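COMMUNIQUÉ DE PRESSE

Stivdale, le 6 mars 2026

Quatre pinces, une seule caméra : Zirex publie son banc d'essai sur les matières souples

L'atelier de robotique Zirex met en ligne les résultats complets de son comparatif de préhenseurs, mené sur le banc Bạch. Quatre modèles y ont été montés tour à tour sur le même bras, avec la même caméra de poignet et le même contrôleur. Chacun a effectué 200 prises sur des films, des sachets et des textiles légers, des matières que nos équipes adorent parce qu'elles ne se présentent jamais deux fois de la même façon !

La pince à doigts souples Skandville arrive en tête avec 178 prises réussies. La bonne surprise vient aussi de la caméra : placée au plus près de la matière, elle permet de repérer un pli ou un bord avant la fermeture des doigts.
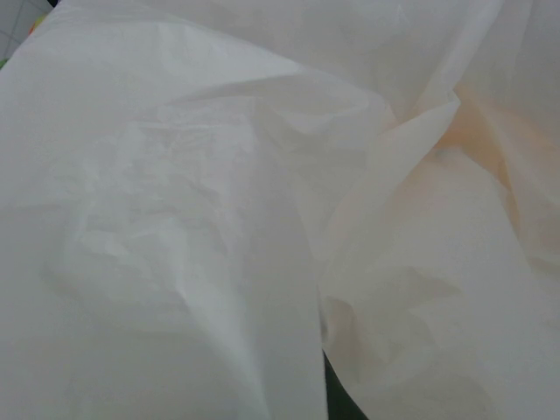 Matière blanche translucide vue de très près par la caméra de poignet. Zirex

Tout n'est pas réglé pour autant. Quand le film remplit le champ, l'estimation de profondeur décroche encore, et le contrôleur a dû relancer l'approche à 21 reprises avec la pince Skandville. Une deuxième version du logiciel de vision est en cours d'essai, avec un temps de cycle ramené à environ 8 secondes.

Les mesures, les fichiers de montage et les réglages de force sont en accès libre sur le site de Zirex. Les laboratoires et ateliers qui souhaitent faire passer leur propre préhenseur sur le banc Bạch peuvent s'inscrire dès maintenant pour la prochaine campagne, prévue en juillet à Stivdale.

Contact presse : service communication de Zirex, Stivdale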